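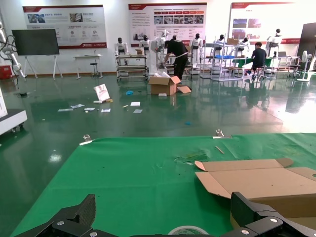
Chapter 11
What the Menu Board Is Selling

Print this page | E-mail this page

Walk up to any lunch counter that sells burgers and you will be told, usually in chalk, that the beef is fresh, the buns are local and the sauce is a family secret. Most textbooks on food service treat these claims as a matter of good marketing. I would like you to begin this chapter by doubting them.

Take "fresh." A patty can be called fresh if it was never frozen. The word says nothing about when the meat was ground, how long it sat in the cooler, or whether you could taste the difference after it has spent four minutes on a flat-top and been buried under pickles. Kwame Baidoo ran a blind tasting for his students in Pramville one March, using frozen and never-frozen patties from the same supplier. Out of 90 tasters, 47 picked the never-frozen one as better. A coin would have done nearly as well. The students who had been surest beforehand were no better at it than the rest, and several of them asked to try again.

"Local" is worse. Saludo, a burger counter in Fletville, used the word for years on the strength of its lettuce. The buns came in by truck and so did the cheese. When Urmila Pant asked the manager how far away a farm could be and still count, he said 100 miles, then thought about it and said it depended on the season.
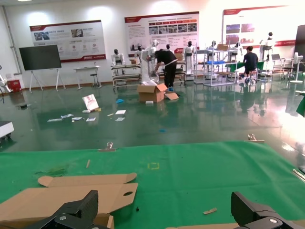 None of this was against the rules where he did business, and the burgers were good. That is part of the trouble. A customer who enjoys lunch has little reason to ask whether the sign had anything to do with it, and an owner with a line out the door has even less.

Owners will tell you that the claims bring people in. Perhaps they do. Ghislain Campbell took the word "famous" off his board in Mommont for 2 months and sold roughly the same number of burgers as before. He put it back up anyway, and when I asked why, he said the board looked bare. One shop over one short stretch proves very little – the weather was good, and a rival was closed for repairs – but it is more testing than most menu words ever get.

In the pages that follow we look at price endings, portion names and the so-called signature item. Treat each claim as a question about evidence. Who measured it, against what, and were they selling burgers at the time?

11.1 The Price on the Board

Start with the combo meal, which nearly every board presents as a saving.

Last updated: March
Contact | Copyright Treasa Ó Conaill and Ehab Fahmy | Back to top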